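Rellow: tabletop pick-and-place with two cameras
Data card and README

Restlow lab, release notes of Thu 20 February

What this is

Rellow is a set of recorded robot episodes in which one arm moves tableware around a pair of marble-patterned tables. We collected it to answer a narrow question: does a wrist camera help a policy pick up shiny metal objects, or does the head camera do nearly all the work? The set holds 2894 episodes across 32 task wordings. Every episode has both camera streams, joint positions, gripper opening and the text instruction.

The policy we trained on it is called Toma. Weights for Toma are in a separate repository, and this page covers only the data and the main result.

Setup

The base stays parked for the whole of an episode. Objects are a magenta plastic cup, stainless-steel bowls and metal utensils. The paper labels along the back edge of the main table are placement guides for the operator. Toma is not told about them, and no instruction refers to them.

We did not clear away the things in the background. Earlier sets from our lab were recorded against a plain curtain, and policies trained on them did poorly as soon as the curtain came down.
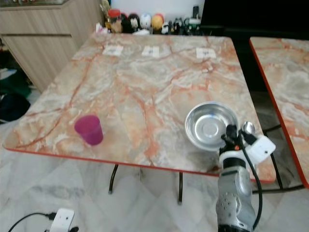 Have you tried masking out everything past the far edge of the table? - a reader asked under the first release, adding that the toys might be giving the policy a free position cue. We ran that check in September. Masking the background at test time cost Toma very little on the cup and more on the utensils. We can't fully explain the gap. Our best guess is that thin objects leave the policy leaning on whatever fixed reference it can find.

Collection

Episodes were recorded by teleoperation. The operator reads the instruction, runs the task once and marks the episode as a success, a partial or a failure. Failures are kept. They sit in the same folders as the rest and carry a flag in the metadata, so filter on the outcome field if you want clean demonstrations only.

Some sessions include pick-ups over soft fabric as well as over the hard tabletops. Cloth gives way under the fingers, and the height at which a grasp should close is harder to judge from the head camera alone.
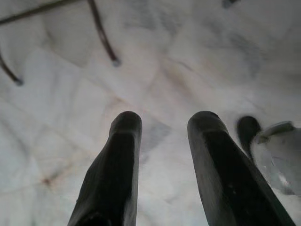
The fabric episodes are tagged surface=soft. They are a small share of the set and should not be used alone for training. We left them in the main split so that a policy sees both kinds of contact.

Main result

We trained three versions of Toma with the same settings: head camera only, wrist camera only, and both. Each was run for 200 trials on held-out object positions.

Head only did well on the cup and poorly on the spoon. Wrist only often failed to find the target at all when the arm started far from it. The version with both cameras did best on every object, and the biggest gain was on the bowls. With the head camera alone, the gripper tended to close short of the rim.

Bowl tasks are also where the operators disagreed most about what counts as a success, mainly over how level a bowl has to be while it is carried.

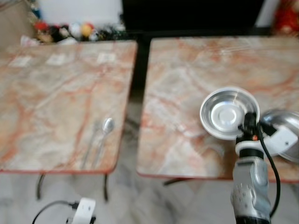

Hưng Ninh disagrees with our scoring here: a tilted bowl should be a partial at best, in his view, as it would spill anything put in it. We kept the looser rule for the headline numbers and added a second column, strict_success, to the results table. Under the strict rule the order of the three versions does not change, but the lead of the two-camera version gets smaller.

Known problems

Some head camera frames are blurred, most often when the head was still moving. We did not remove them. The blur_score field gives a per-frame value, and the loader can skip frames above a limit you set.

Bowls and utensils reflect the room lights, and the reflections shift as the arm passes over. Color-based segmentation breaks on them.

In 2 of the task wordings the word "fork" was used for a utensil that operators elsewhere called a spoon. We fixed the text in this release and kept the old wording in instruction_raw. 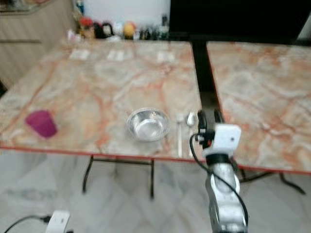
Loading the data

The files are in Prillum format, one folder per episode. Install the reader, point it at the root folder and pick a split (train, val or test). The two camera streams share a clock, but the wrist stream sometimes starts a few frames late - use the timestamps, not the frame index, to line them up.

License and contact

Free for research use. Please open an issue in the repository for wrong labels or broken files, and include the episode folder name.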